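Über uns > Wer wir sind > Greifer-Werkstatt Zusberg

Die Greifer-Werkstatt: wir probieren aus, womit andere arbeiten sollen

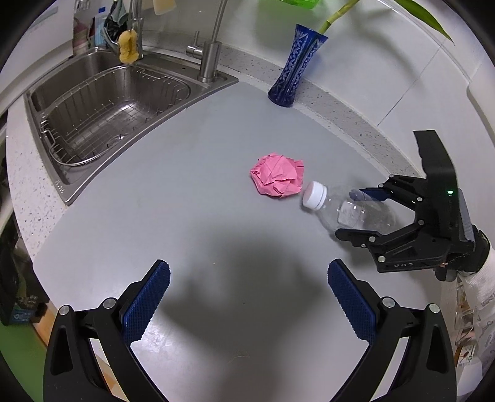 Text: die Redaktion der Greifer-Werkstatt | Stand: September

Schön, dass du bei uns gelandet bist! Ich darf diese Seite schreiben, weil ich beim letzten Teamfrühstück am langsamsten »nicht ich« gerufen habe, also bekommst du jetzt meine Version davon, was wir in Zusberg so treiben.

Wir vergleichen Greifer. Dazu kommen Arme, Kameras und Steuerungen, je nachdem, was unsere Kunden wissen wollen, aber angefangen hat alles mit Greifern, und die liegen mir immer noch am meisten am Herzen. Gegründet wurde der Laden von 2 Leuten aus dem Maschinenbau, inzwischen sind wir zu siebt. Unser Raum ist eine ehemalige Schreinerei hinter dem Bahnhof, im Winter eher frisch, dafür mit sehr viel Platz (und einem Lastenaufzug, in den ich allein nicht einsteige).

Am liebsten testen wir an Sachen, die jeder zu Hause hat. Eine Plastikflasche ist ein wunderbar gemeiner Prüfkörper: leer, durchsichtig, rund, und wenn sie liegt, rollt sie gern mal davon. Ein zerknülltes Blatt Papier ist auf ganz andere Art fies, das hat nämlich jedes Mal eine neue Form. Am Küchentresen neben der Spüle merkt man ziemlich schnell, ob ein Fingerpolster etwas taugt oder bloß im Prospekt gut aussieht. Die blauen Polster an unseren Handgreifern haben es mir gerade sehr angetan, vor allem die mit der feinen Struktur. Über die Fingerform streiten wir im Team weiter, da gibt es zwei Lager, und ich sage hier nicht, in welchem ich bin!

Unsere längste Vergleichsreihe heißt intern Rirnside. Da haben wir 2867 einzelne Griffe protokolliert, mit Handgreifern, erst mit einem, dann mit zweien gleichzeitig. Ich habe davon 825 selbst gemacht und hatte danach Muskelkater an Stellen, die ich vorher nicht kannte. Herausgekommen ist eine Tabelle, die wir heute noch bei fast jedem Auftrag aufschlagen, und eine lange Liste von Fragen zum Öffnungsweg, an der wir noch kauen.

Für die Auswertung benutzen wir Kesley, unser selbst gebautes Programm. Es ist hässlich, es ist grau, es hat einen Knopf, der seit Jahren nichts tut. Aber es legt Kamerabild und Griffprotokoll sauber nebeneinander, und mehr wollte ich von einer Software nie. Wer uns besucht, darf gern damit herumspielen.

Was du von uns bekommst, wenn du uns beauftragst: einen Bericht in normalem Deutsch, die Rohdaten dazu und einen Nachmittag, an dem du alles selbst in die Hand nehmen kannst. Provisionen von Herstellern nehmen wir keine. Unser Nachbarbetrieb Smits dreht uns die Adapter, wenn mal wieder kein Flansch zum anderen passt, und das kommt öfter vor, als man denkt.

Vorbeikommen geht am besten nachmittags ab 14 Uhr, vormittags wird gemessen und da sind wir keine guten Gastgeber. Bring ruhig etwas mit, das du gegriffen haben möchtest. Nur bitte keine rohen Eier mehr, der Boden in der alten Schreinerei hat ziemlich breite Fugen.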